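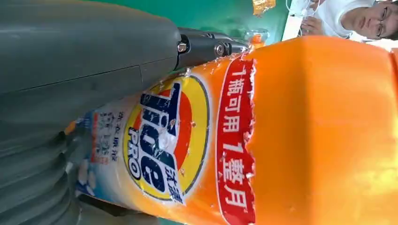
Shiela Galang objected, on reading an early draft of this section, that wrist views taken so close to an object would teach the policy very little about where the object sits on the table. We kept them. The overhead view already gives position, and the wrist view is the only one that shows how the fingers meet the surface.

**Figure 3.** Wrist camera view, household goods set. The gripper is at a Tide bottle lying on its side; the label has a torn edge.

### 3.2 Collecting the demonstrations

We recorded 600 demonstrations at the Iltov bench with 16 objects. Each operator worked in blocks of 50 and then changed places with the next. Objects were put down by hand in a new pose before every trial, and worn packaging was left in the set. Trials in which the operator let go early were kept and marked as failures.

Labels were added the same evening by Elsa Tangen and Lucian Jitaru, working separately. Where they disagreed on the moment of first contact, the earlier mark was used. We dropped 6 recordings in which the two camera streams were out of step. The remaining 594 were used for training without further cropping, and the split by object is given in Section 3.3.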